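Support > Textiles and Laundry > Closed tickets > 1308

June, by Bit-na Kong

4 min read

Ticket 1308: Gray cloths won't stay square after folding

Status: closed, with one small thing left to watch

Reported by Do-yoon Seok

Hello again, and thank you for being so patient with me, I know this is the second time I've written in about cloths! We're still using the gray ones from Tonard that came in the big order of 40, and on the whole I like them very much. They're a nice weight and they don't leave fuzz on the white tabletops. My trouble is with the folding. I fold one into a square, smooth it down, go off to do something else, and when I come back the edges have gone wavy and the top layer has crept over to one side. On the shelf it's worse, because once three or four are stacked the whole pile leans. I've tried ironing (better for an hour or so, then the same) and I've tried folding them in thirds first. Is it me or is it the cloths?

First reply, Bit-na Kong, 9:40 a.m.

Hi Do-yoon! Please never worry about writing in twice, I'd much prefer that to you wrestling with a leaning pile all month. I don't think it's you. Could you tell me three things when you get a minute: what you're washing them with, whether they go in the dryer, and whether the hem feels tighter than the middle when you run your thumb along it? Lay one out flat and unfolded for the thumb test, it's much easier to feel that way.

Do-yoon Seok, 11:15 a.m.

Clurell liquid, the normal amount plus a splash of their softener. Dryer on high until they're done. And yes, now that you say it, the hem does feel tight! It pulls in a bit at the corners, like the edge of a pillowcase that's been washed too many times.

Bit-na Kong, 1:05 p.m.

That helps a lot. I think we have two things going on at once. The hem thread has shrunk a little more than the cloth, and that gives you the wavy edge. The softener leaves the layers slippery, so the top one slides. We had the same complaint from the Minska building last year and it cleared up nicely without replacing anything.

What I'd like you to try:

1. Wash four cloths on warm, half the usual Clurell, no softener at all.
2. Dry on low and take them out while there's still a hint of damp in the hem.
3. Pull each cloth gently by opposite corners, then by the other two. You aren't trying to stretch it, just persuading the hem to let go.
4. Lay it on a clear bit of table, fold in half, press from the fold outward with the flat of your hand, then fold in half again the other way.
5. Leave it alone until it's fully dry. Don't stack it yet.

Keep your other things well over to one side while you do this. I've ruined plenty of good folds by squeezing them in next to a heap of stuff.

Do-yoon Seok, 4:30 p.m.

Did all four. Three are lovely! The fourth still has a bit of a ripple on one edge, but it holds its shape and it isn't sliding, so I'm calling that a win. I stacked the good ones under a 200-page catalog for the evening (was that cheating?) and they look very smart.

Bit-na Kong, next morning

Not cheating in the least, I use a baking sheet at home. For the rippled one, give it another wash without softener and do the corner pull twice. If it's still rippling after that, put it in the dusting basket and don't fret over it. I'd do the rest in small batches. Jin softener is gentler if you miss having one, but I'd wait until all 36 of the remaining cloths have been through the plain wash before you bring anything back.

I'm closing this one now, and I've put a note on it to check the hems again after a few more washes. A slightly rumpled edge is fine for our purposes, so please don't send a cloth back over that. Just reply on the same ticket if the leaning starts again and it'll come straight to me.

Attachment

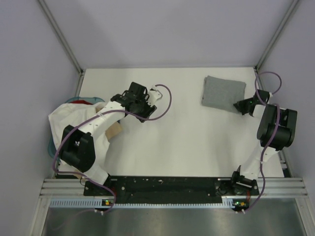 Gray cloth folded roughly square on the white table, edges slightly rumpled.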